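Balelberg Bookend Set, Heavy Steel, Pair
Item 234
Sold by Grumis Desk & Shelf
In stock. Ships Tuesday if ordered by noon.

We carry three kinds of bookend and would be happy to carry fewer. Most of what gets sold under that name is a bent piece of thin metal with a nice coat of paint. It holds up a row of paperbacks until you pull one out, and then the whole row leans over and pushes the bookend off the shelf. We have sent back more samples than we have kept.

The Balelberg pair is one we kept. Each piece is an L of folded steel with a cork pad glued underneath. The maker calls the pad "non-slip." We would call it slip-resistant on wood and not much use on glass. On a painted shelf it does fine once the paint has had time to cure, and on a freshly painted one it can leave a ring, so wait.

The maker's leaflet also says the pair will support "any library." No, it won't. Put big art books on their feet between two of these and the outer ones will start to creep. We tried it in the shop with a run of atlases and had to move them back to the bottom shelf, lying flat.
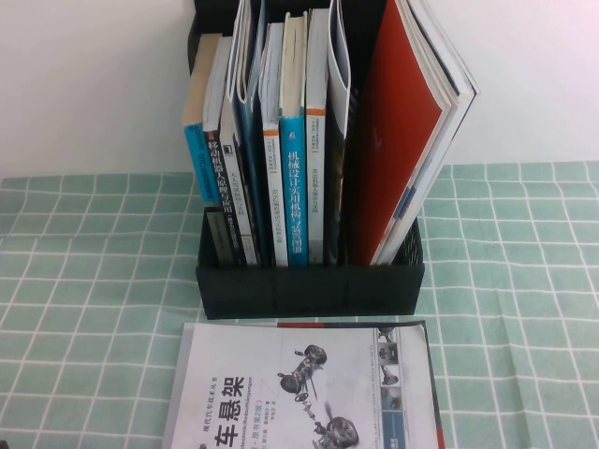

Customers ask whether they need bookends in the first place, and it's a fair question to put to a store that sells them. If your shelf has solid sides and you keep it full, save your money. If the books live on a table or desk and you take them out all day, a box may suit you better. A plain black desktop organizer with books and magazines packed upright in it does the same job, and it keeps a desk row together with less fuss than two bookends. The trade is that a box is only as long as it is, while a pair of bookends can be slid apart when you buy another book.

What about the Zilell pair?
We get asked this a lot. The Zilell is prettier and costs more. It is also lighter, and the brochure spends a full page on the finish and one line on the weight, which tells you where the money went. Fine for a short row of cookbooks. We stopped stocking the large size in August after too many came back with scratched edges.

And the Li magnetic ones?
They work on steel shelving. They do not work on wood, and the package could say so in bigger type.

Details
Sold as a pair, left and right the same
Folded steel, powder coated, black or gray
Cork pad, replaceable (spare pads sold in packs of 50, sorry, that's how they come)
No assembly

Care
Wipe with a dry cloth. Skip the polish – it gets into the cork and the glue lets go.

Warranty
Balelberg gives three years on the steel and nothing on the pads. The steel isn't going to fail, so read that warranty for what it is. If a pad comes off in the first month, bring the piece in and we'll glue it back on.

Returns
Unused, in the box, with the receipt. Scuffed ones go on the discount table by the register at our own loss, so please try them on a towel first.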